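Teaching the Standik Two-Arm Kit to Load the Washer

I've had the Standik kit from Kandden since May, and laundry is the job I keep coming back to. Cloth never lands the same way twice, so every run is a bit of an adventure (and you learn a lot about your setup very fast!). These are the steps that work for me with a front loader.

What you need
The Standik kit with both grippers fitted
A front-loading washer
A low basket with a firm rim
One or two light garments to start

Step 1: Set up the floor
Swing the washer door all the way open before you power the arms. Put the basket straight in front of the opening, close enough that both grippers can get to it without the arms stretching out. Start with a single garment in a bright color, dropped in any old way. Don't fold it – you want folds sticking up for the fingers to pinch.

Run the cable check now too. Each connector should sit fully home in the side of its block, with enough slack for the arm to lift and turn.
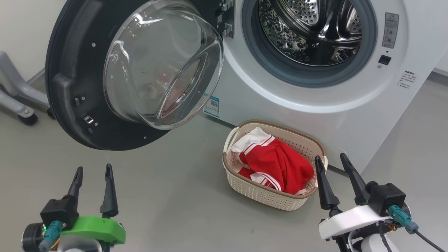
Step 2: Record your runs
Guide the left arm to the highest fold, close, and lift slowly. Bring the right arm in for the trailing end, then carry both over the sill and let go well inside the drum. Keep your speed the same from run to run. I saved 487 runs before training and threw out the ones where I'd hesitated.

Step 3: Train and test
Kandden's software took my recordings without any fuss. Set it to 2,000 training steps for a first try and watch how it behaves. Mine was great at grabbing and pretty clumsy at letting go, so I recorded more releases, went up to 836 runs in all, and trained again. Much better!

If a sleeve keeps hanging over the gasket, try Grímur Thorlacius's tip from the Indcombe user forum: push in a little deeper, open the fingers, and wait a beat before backing out.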